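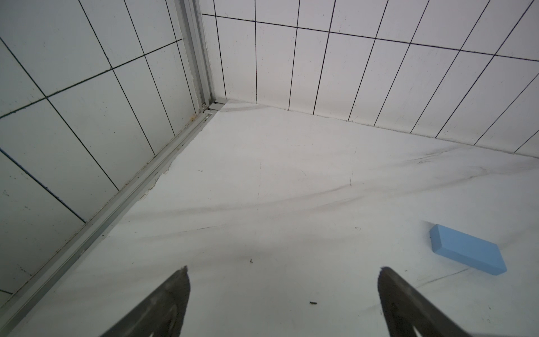
Talks > Building care > Speaker notes

12/1/22, Plirnero site team

Slide 1. Tiled corners, and why dirt sits at the joint. Keep this to 4 minutes.

Point out the brownish band low on the left wall, just above the floor. The rust-colored patches run onto the floor edge. Then the rail — dirt in the grooves, mostly near the grime.

Our Hemen units have 312 corners like this one. Say the number slowly.

Cleaning order: brush the grooves dry, wipe the rail, then do the grout lines. Leave the corner bracket for last. Three passes on bad joints.

Ask who cleans theirs weekly. Next slide is the February schedule.

Related talks
Floor drains at Klinhom
Grout repair basics
Nitbridge wall panels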